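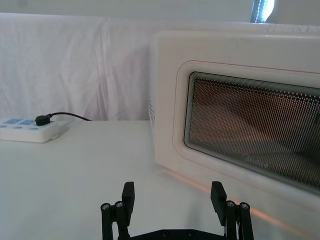
The microwave station at the Stamness open day.

I drove out to Dorkport in April for the Stamness open day. It ran from 2 in the afternoon until early evening, and 60 people had signed up. I parked behind Zapata Hardware and walked over.

The task at the first station was opening a microwave door. The control panel is in Chinese, apart from the numbers, but the button that matters is the big oval one at the bottom. The gripper has to push that one, low down and close to the table.

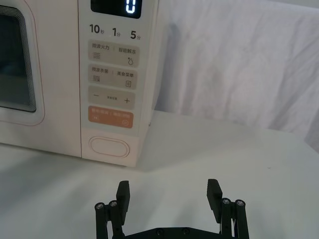
Two arms, one button

I stood here longest. The right arm reaches for the button and the left one stays out of the way with its fingers open.
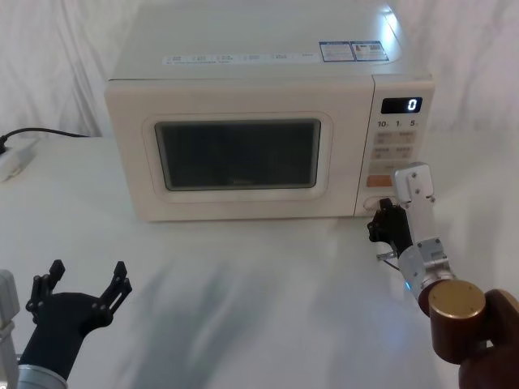

I asked how many practice runs they had recorded and was told 238 so far, with 2000 as the goal. That seemed like a lot for one door. The man next to me works at Stustetti and said his group spent a whole winter on drawers.

With the door all the way open you can see the glass turntable and the two black latches on the door - small hooks I have never looked at on my own microwave.

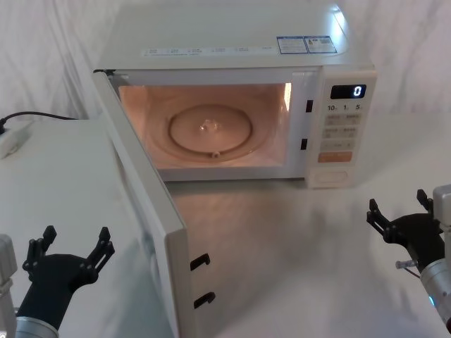 Getting there

Parking is free after 5. The coffee was fine. I was home by 7.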